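Wrist-View Hand Pose Estimation With a Sleeved Forearm
Project report, Robotics Laboratory II
Teodoro Sison

1. Background

The Skidness project studies whether a robot can estimate the pose of its own fingers from a small camera mounted at the wrist, without reading the joint encoders. The encoders on our hand drift after long sessions, and recalibrating them means stopping the arm and homing every joint. A visual estimate that runs during normal operation would let us flag the drift early.

Earlier work in the lab (the Skedden report) used a bare forearm. The forearm is now covered by a ribbed fabric sleeve, fitted to keep the cables out of the elbow joint. The sleeve moves when the arm moves, and its folds can fall between the camera and the fingers. This report measures how much that matters and tests one change to the estimator.

2. Setup

The estimator is a small keypoint network called Guleck. It takes one image and returns a position and a confidence value for each fingertip and each visible knuckle. A second program, Sartori, fits a kinematic model of the hand to the keypoints and returns joint angles. Both were taken from the Skedden code with no change to the network layers.

All images were recorded with the arm hanging down and the fingers pointing at the floor. This is the rest pose between tasks, and it is the pose in which a drift check would be run. The floor is pale, which gives good contrast against the dark fingertips and poor contrast against the light finger segments. Room lights were left on and the exposure was fixed at the start of each session.

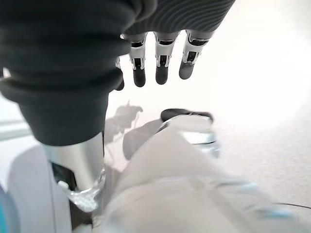

Figure 1. Wrist camera view, leftmost finger mostly hidden behind the sleeve. The dark tips stand out against the floor.

3. Data

We recorded two sessions in November and kept 400 images after removing near duplicates. Every image was labeled by hand. A keypoint was labeled "visible" if its center could be seen, "hidden" if the sleeve or another part of the robot covered it, and "unclear" otherwise. Unclear keypoints were left out of the error figures but kept in the training set with zero weight.

Labeling the knuckles was slower than labeling the tips. The black joint openings look alike from one segment to the next, and in overexposed images the edge of a segment blends into the floor. Tips could usually be placed with a single click.

4. Method

The baseline passes all keypoints to Sartori with equal weight. When a fold of the sleeve covers a finger, Guleck still returns a position for it, normally somewhere along the fold. The model fit then bends the whole finger to match that point, and the neighboring finger is sometimes pulled with it through the shared palm position.

The modified version weights each keypoint by its confidence and drops any finger whose tip falls below a threshold. The threshold was chosen on the first session and then left alone. For a dropped finger, Sartori holds the last accepted joint angles and marks them as stale. If two fingers are dropped in the same image, the whole estimate is rejected.

We also added a mask for the floor shadow. The robot casts a soft shadow on the floor under the hand, and part of its outline has a shape close to that of a hand. Before masking, Guleck sometimes placed a fingertip on it. The mask is a fixed polygon drawn once per session, so it is valid only while the arm and the lights stay put.

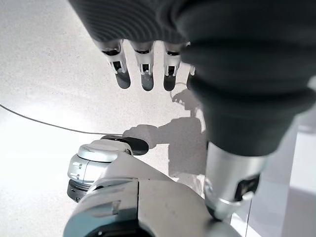

Figure 2. Three fingers fully visible, the fourth mostly covered by the sleeve folds. The shadow lies across the floor in the center.

5. Results

With the baseline, fingertip error was low on visible fingers and large on hidden ones, as expected. The more useful finding was that error on a visible finger rose when the finger beside it was hidden. Confidence weighting removed most of this effect. Dropping the hidden finger removed the rest, at the cost of having no fresh estimate for that finger.

The shadow mask had a smaller effect. It removed the false fingertips inside the polygon and changed little else. One set of errors remained near the thin black cable on the floor, which was sometimes taken for a knuckle opening. We did not mask the cable, as its position differed between the sessions.

Rejected estimates came in runs. Once the sleeve had settled over a finger it stayed there until the arm was next moved, so waiting for a better image in the same pose did not help. Rotating the wrist slightly and trying again cleared the finger in most of the cases we tried, but this was done by hand and was not logged well enough to report as a rate.

6. Limitations

Only one pose was tested. Both sessions used the same room and the same sleeve. All labels were made by one person, and no second labeling pass was done, so we cannot state how much of the knuckle error comes from the labels.

The stale flag is not yet read by the arm controller. At present it is only written to the log.

7. Further work

The wrist rotation should be made automatic and triggered by the stale flag. The fixed shadow mask should be replaced with training images that have the shadow labeled as background. A shorter sleeve has been cut but not fitted, and the recordings should be repeated once it is on the arm.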